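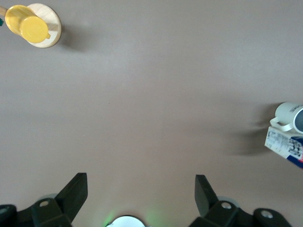
Care of classroom tables and shared equipment: workshop notes

Updated August 2023

These notes cover the routine upkeep of laminate-topped student tables, stacking chairs and trolley equipment in primary and middle-year classrooms. They assume a small school workshop with hand tools, a cordless drill and a sink. Specialist rooms (science, food technology) have their own surface requirements and are not dealt with.

Daily wipe-down

Use a microfibre cloth and neutral detergent diluted to the label rate. Wring the cloth until it no longer drips. Water left standing along an edge strip will work into the core, and swollen particleboard can't be pressed flat again. Dry the edges with a second cloth.

Colour-code the cloths and keep the art room set separate. Pigment and glitter carry over even after a hot wash. Fabric softener leaves a film that reduces absorption, so leave it out of the machine.

Marks and residues

Whiteboard marker: dry cloth first, then detergent.

Permanent marker: isopropyl alcohol on a cotton pad, tested under the overhang. Blot, turn the pad, repeat. Ventilate the room and do this after students have left.

PVA glue: lay a damp cloth over the spot for 7 minutes, then lift with a plastic scraper held nearly flat. Metal scrapers leave grey lines that hold dirt.

Sticker and tape adhesive: warm with a hair dryer on low and roll the residue off with a thumb. Eucalyptus oil will shift what remains, followed by detergent to remove the oil.

Crayon: bicarbonate of soda on a damp cloth, light pressure only. It is a mild abrasive and will dull a gloss finish if used every week.

Loose edge strip

Clean out the old adhesive with a chisel held bevel down. Apply contact adhesive to both faces, wait until touch-dry, then press together and roll from the centre outward. Tape at intervals and leave overnight. Where the strip has shrunk by more than 2 mm, replace the full length - a filler piece at the corner will be picked out by small fingers within a term.

The Mertens strip we stock is supplied in coils. Unroll it the day before and let it lie flat at room temperature.

Wobble

Check the floor before the table. Move the table a metre and test again. If the wobble follows it, look at the glides. Lenport frames take a push-in glide and older Stesico frames take a threaded one; the two are not interchangeable, and a push-in glide forced into a threaded socket will split.

Tighten frame bolts with the table upside down on a blanket. Stop when the washer no longer turns. Overtightening strips the inserts, which then need to be drilled out and epoxied.

Chairs

Inspect stacking chairs at the start of each term. Look for hairline cracks where the shell meets the rear fixing and remove any cracked chair from use. Solvent cement does not hold on polypropylene.

Recording

Write the asset number on the repair tag along with the fault and the part used. Numbers up to 1508 are in the Prendico register; anything higher is on the newer spreadsheet. Untagged items go on the shelf inside the workshop door until a number has been issued.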